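1/ Lendcombe has put out its timetable returns for state primaries. Total pupils covered: 2,439. Of those, 1,686 are in schools offering under an hour of design and technology or cooking a week.

2/ The measure is timetabled minutes, so after-school clubs are left out. Derville counted clubs in its last return. The two sets can't be compared directly.

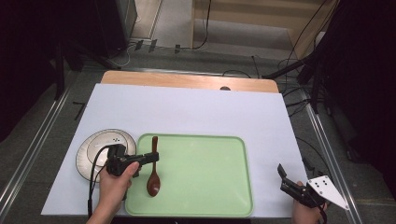

3/ Plerulthorpe is the outlier. Its schools block the subject into three full days a term – same yearly hours, fewer lost to setting up and clearing away. Median lesson there is 65 minutes.

4/ Caveat: the Khoo method treats a blocked day as five lessons whatever its length. I'd want the raw minutes before drawing much from that median.

5/ Raw tables are due in April. Will rerun the figures then.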